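27 January 2026 - equipment planning, bowl station

Budget sheet is due before the April order round, so getting this down while I still remember what we decided. Bowl stacking task stays the reference job for all the numbers below. Two arms per station, same black tabletop, same plant in the back. No changing the layout till quotes are in.
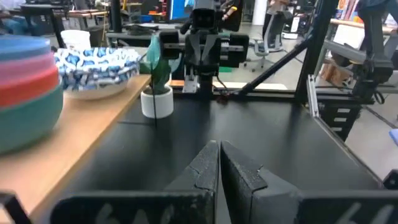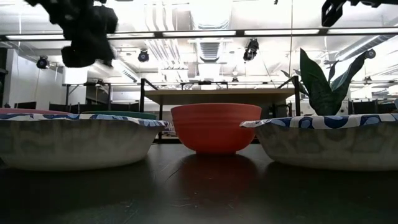
Fingers first. Left one is cracked near the top, worn edge. Going in the budget as a consumable from now on, not as a repair. Last year we had it under "misc" and it got eaten by cable orders. Want 16 finger pairs for the year, all stations together. Elteo quotes 207 a pair, Utar is cheaper but wants a minimum order and their lead time is bad. Check if Utar fingers even fit our carriage - the drawing they sent has different hole spacing, or I'm reading it wrong. Ask for one sample pair before anything gets signed.

Second station. The case for it: we loose most of a morning every time somebody has to reset for a different task. Counted it up from the log, it's bad. A copy of the current station needs

- 2 arms w/ grippers
- table + frame (extrusion, struts, brackets)
- wrist cameras, plus one fixed
- cabling, proper lengths this time
- spare power supply, shared between stations

Arms are the big line obviously. Jin offers a lease, 3 years, service included. Did the sums twice and lease comes out worse than buying unless we break an arm in year one. Which, well. Leave both options in the sheet, let the budget meeting fight it out.

Frame: do NOT buy the kit. Kit price is silly for what is some profile and a bag of corner brackets. We cut our own for the first one and it took an afternoon. Put down 500 for profile and hardware, should leave a bit over for drag chain.

Cable managment needs its own line. Keep putting it off. Cables hanging down at the back near the plant, wants clips or a sleeve at minimum. Cheap, just has to be ordered by somebody.

Tabletop: thinking matte for the new one. Shiny surface gives reflections under bright bowls and then the segmentation picks up the reflection as part of the bowl. Tried a threshold fix, not great. Get a matte sheet offcut and test it on the current table first, before we commit to a full top.

Props. Small money but it adds up. More paper bowls with the blue pattern, they crush. The plastic colored ones are fine, no need for more. Would like a couple more ceramic, different sizes, heavier than what we have. Buy local, shipping on ceramic costs more than the bowls.

Lighting: leave out this round. Overhead is what it is. If we get the Hutow money maybe a diffuser over each table, otherwise black cloth on a pole like before.

Open:
- Utar sample, hole spacing
- Jin: is wear on fingers covered under service or not? get it in writting
- ask Elteo about a price break above 10 pairs
- floor space for station two, measure with chairs pulled out
- does the breaker on that wall take another two arms? ask facilities
- Hutow form, the long version, need last year's spend by category

Sheet is in the shared folder, tab 2. Tab 1 is old, don't edit it.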